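Kirton Street House, Winter Walk-Through
Checklist with my comments, 1/18/23
Filled in by Tahsin Jayasinghe

I do this every January, once the holiday stuff is put away and before the real cold gets here. Same order as always: outside, basement, kitchen, upstairs. OK means OK, FIX means it goes on my list for the month.

1. Front steps and railing: OK
Railing is solid, I leaned my whole weight on it. The second step has a hairline crack I'm watching.

2. Walkway and ice melt: FIX
We're down to the bottom of the bag (again!). Get two this time, and the pet-safe kind, please.

3. Gutters and downspouts: OK
The back downspout was dumping right against the foundation last winter. The extension is still on and pointing toward the Majumder side yard, but well short of their fence.

4. Smoke alarms: FIX
Pressed every button. The upstairs hall one gave me a sad little chirp, so it gets a new battery tonight. The basement one is past its date and needs replacing altogether.

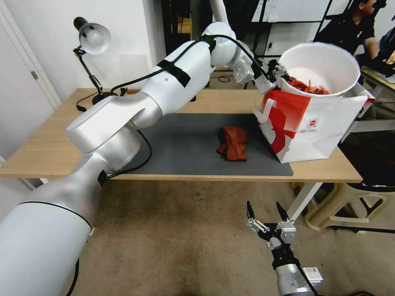

Can I keep an old alarm if it still beeps when I test it?
The button only tells you the horn and the battery work, and the sensor inside wears out on its own schedule. Look for the date on the back and go by that.

5. Carbon monoxide alarm: OK
Plugged in outside the bedrooms, green light on. I wrote the date on masking tape and stuck it on the side so I don't have to pull it off the wall next year.

6. Furnace: OK, with a comment
New filter in. The tech from Butholm Heating came out and charged me 173 dollars for the tune-up, and I was fine with that after the mess two winters ago. Nothing stored within three feet of it now. I moved the paint cans myself, and my back knows it.

7. Water heater: OK
No rust at the fittings, floor under it is dry. The relief valve pipe points down where it should.

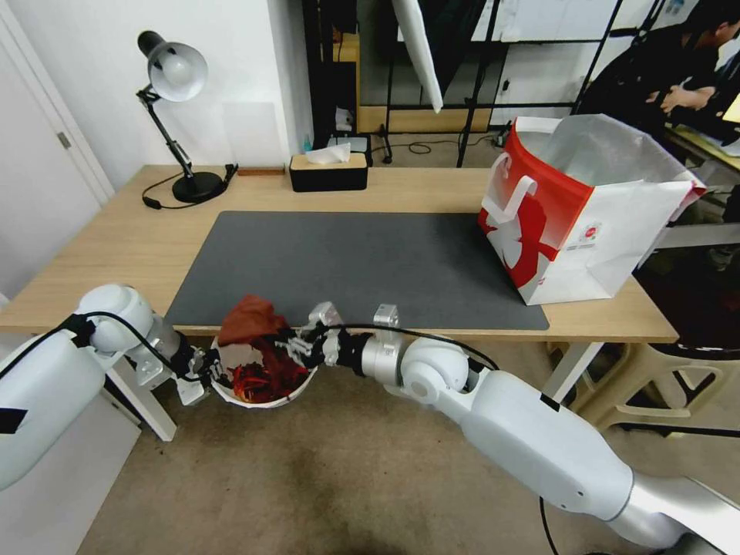 8. Extension cords and power strips: FIX
I found a strip plugged into another strip behind the couch. I know, I know! One is gone already. The black cord by the lamp feels stiff and has a nick near the plug, so that's trash too.

9. Space heater: OK
It's the Zokero one and it shuts off when it's tipped, I tried it twice. Straight into the wall outlet, never a strip, and off when we leave the room.

10. Dryer vent: FIX
Flap outside sticks half open. Cleaned 18 inches of lint out of the hose, which was gross and kind of satisfying.
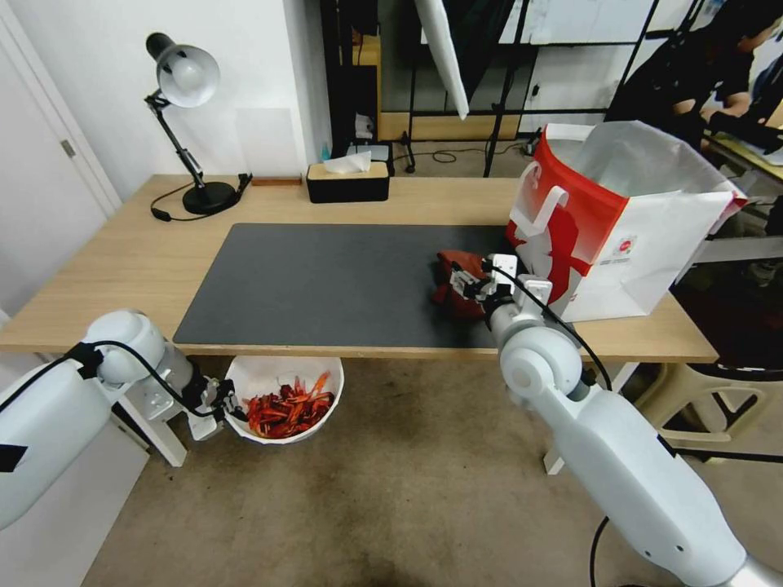
Bowl on the floor under the desk, mat on top.

11. Fire extinguisher: OK
Kitchen one is in the green. Pin is in, hose isn't cracked.

12. Windows and exits: OK
Every bedroom window opens without a fight, except the back one needs a little candle wax on the track. I'll do that when I do the hall battery.

Recheck items 2, 4, 8 and 10 before the end of the month.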